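Zolthorpe Linen Store: progress report to the Flarerano Fund
1 January 2020
Prepared by Catriona Crichton

Where we are

When you agreed to pay for the linen store in November, I promised you a cupboard in which a person could find a towel. We now have the cupboard. Finding the towel is coming along.

The old arrangement, for those who never had the pleasure, was one deep closet with everything in it and a door that had to be leaned on. Fraser MacBrayne emptied it in a day and has asked not to be thanked in the form of more closets. The new shelving is up on the long wall, painted, and level by the standards of the building.

Stock

The count came to 891 pieces, which surprised everyone who had been telling guests we were out of towels. Of these, 400 are fit for use as they are. Another 26 need only a hem, and Elspeth Farquharson has them at home beside her sewing machine. The rest are being sorted into mending and rags, with lively disagreement over which is which. Kirstin Munro believes a towel with a hole is a towel. I have let her have the bottom shelf.

Folding

We tried two methods. Thirds, then half, gives a neat stack that fits the shelf depth. Rolling looks lovely until someone takes one from the bottom, so we have gone with thirds. The written instructions now run to a single page, down from four, and the paragraph on "the spirit of the fold" has been retired.

The white cloths remain the awkward ones. They are soft and a little fuzzy, and picked up by one pinch they gather into a lump with creases running every which way, so the sheet now says to find two corners before lifting. 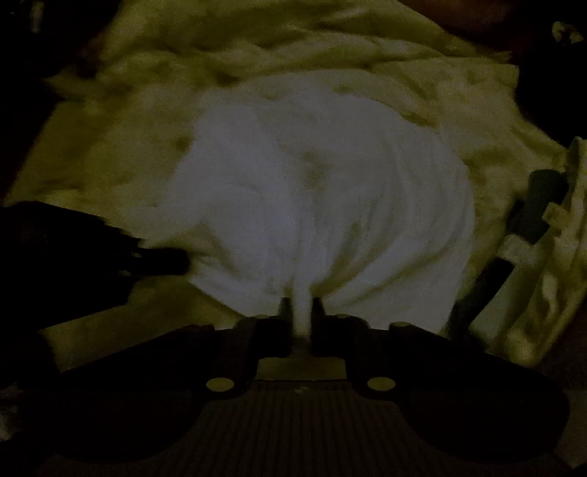 Money

Shelving and paint came in under the estimate. Labels went over, because the first set said "Pillowcaes." Antal reprinted them at half price, and I consider the matter closed. The receipts are with Tài Hoàng, in date order, in an envelope.

Still to do

Finish the mending pile. Fit the door, which is leaning in the hallway and has been mistaken for a door. Agree with Patum on a pickup time for the rags that does not fall during breakfast. I will send the final accounts once the hinges arrive.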